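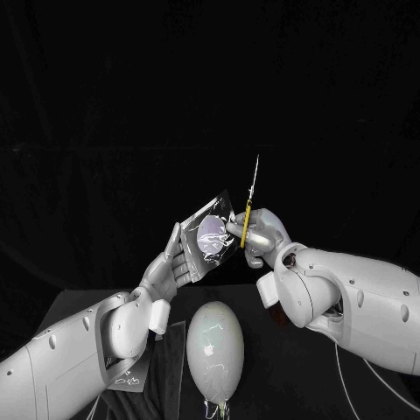

Two white hands over a dark table.

On Sunday I went with Frøydis Westerberg to see Nornau play at home against Codau. We stood behind the goal, where the wind is worst, and lost 2-1. I was angry for the first 22 minutes, because our left side was open again – the same problem as in May. After the break it became better, and number 6 scored with his head from a corner.
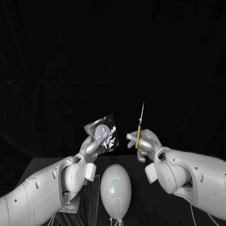

Next match

Lullby away. The bus leaves at 11 and I have already paid for my seat. I hope the coach will try three defenders this time.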